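Hi Aparecida,

It's July already, so you're due an update on the Ivcombe community kitchen garden. Short version – we're going well, a bit behind on the beds and a bit ahead on people.

The water tank is finally in. Melquiades got the plumbing sorted with a mate's trailer and a lot of swearing, and we've stopped running hoses across the car park. The cold snap knocked the broad beans around, but the silverbeet doesn't seem to care. We've now got 12 households on the roster, up from seven when you visited.

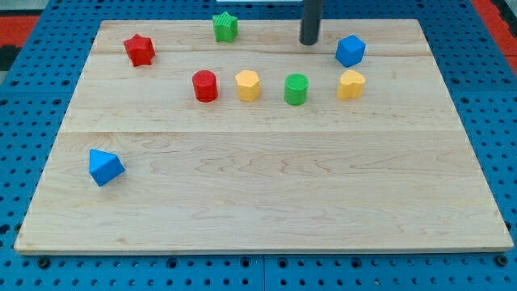 Spending to date is $2085, and the biggest single bill was $1000 for soil. I was hoping to get away with less, but the first load from Pongsiri was full of clay and we had to top it up. Timber is the next thing to buy. I'm after pale boards with a bit of swirl in the grain, like the one under the red and green stars, for the top of the potting bench. Thongchai reckons I'm being fussy and should use old fence palings, and he'll probably win.

Lahcen's Saturday-style soup lunches have turned into a regular thing and the neighbours love them! We've put $200 aside for a second big pot and some decent ladles.

Still to do before spring: two more raised beds, a gate that shuts, and labels in more than one language. I'll send the receipts through once Remigiusz has scanned them.

Cheers,
Your Ivcombe garden coordinator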